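Kirmont Evening Courses
Computers at Home, Part 1
Handout for Session 3: The Desk, the Cables and the Closed Laptop

Please read this handout before the practice hour. Bring your own laptop and its charger. If you have a USB hub, bring it also.

1. What we did last time

In Session 2 we talked about folders and how to name files. A few people asked me afterwards why their laptop becomes slow when it is on the sofa. I promised to answer it today, together with the other questions about the place where the laptop lives. So this session has almost no software in it.

2. The surface

A laptop should stand on something hard and flat. Many models take in air from below or from the hinge side, and a blanket or a cushion closes these openings. The computer then gets warm and makes itself slower to protect its parts. This is the whole answer to the sofa question.

A light-colored desk is pleasant to work on, but it shows every crumb. Wipe it with a cloth that is a little damp, and let it dry before you put the laptop back. Do not spray any liquid on the desk while the computer is there.

3. Closed is not the same as off

When you close the lid, most laptops go to sleep. The work stays in memory and a little battery is used all the time. For one night this is no problem. If you go away for a week, save everything and choose Shut Down from the menu.

Before you close the lid, look at the keyboard. A pen or an earphone left on the keys can break the screen, and this repair is expensive. Also, do not use the closed laptop as a shelf. Books press on the lid and the lid presses on the screen.

4. Hubs and power strips

These two things are often confused, so please learn the difference well.

A USB hub gives you more USB ports. It carries data and a small amount of power. You can use it for a mouse, a keyboard or a memory stick. The color of a port can be a hint: blue inside often means USB 3, the faster kind. This is a custom of the makers and no strict rule, so check the paper that came with your hub.

A power strip gives you more wall sockets. It carries the full voltage of the house. Do not plug one power strip into another one, and keep drinks away from it. A heater should go directly in the wall.

The hub may lie on the desk near your hand. For the power strip I prefer a place at the back or under the desk, but it must have air around it and you must be able to reach the switch, if it has one.

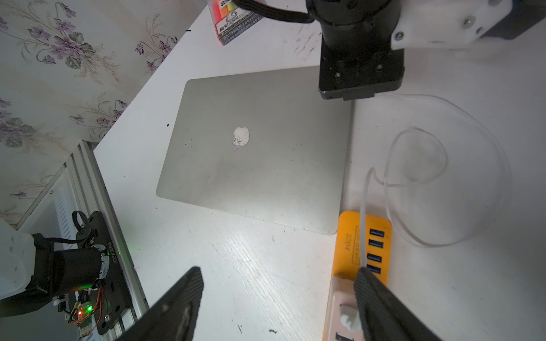 5. Cables

Cables that are too long are the most common trouble on a home desk. Make large, loose loops. If you bend a thin cable sharply, the wires inside can break near the plug, and then the device connects and disconnects by itself. A strip of soft fabric tape holds the loops better than a rubber band. When you unplug, pull at the plug and never at the cable.

Put a small paper label on both ends of each cable. I use the Layug labels from the shop beside the school, but any paper tape is good.

6. Cleaning the lid

Turn the computer off and unplug it. Use a soft cloth, slightly damp with water. Smudges usually come off with two or three light passes. Scuffs and worn places will stay, and you should not rub them with powder or a kitchen sponge, which makes new scratches. The age of the lid says very little about the computer under it.

7. Practice, 10 minutes in pairs

Unplug everything except the charger. Decide which devices you use every day, and connect only these. Make loops of the rest and label them. Then change places with your partner and try to find the mouse cable without asking.

8. For next time

Draw your own desk at home on one sheet of paper. Mark the wall socket, the power strip, the hub and the window. Session 4 is about backups, and you will need an empty memory stick.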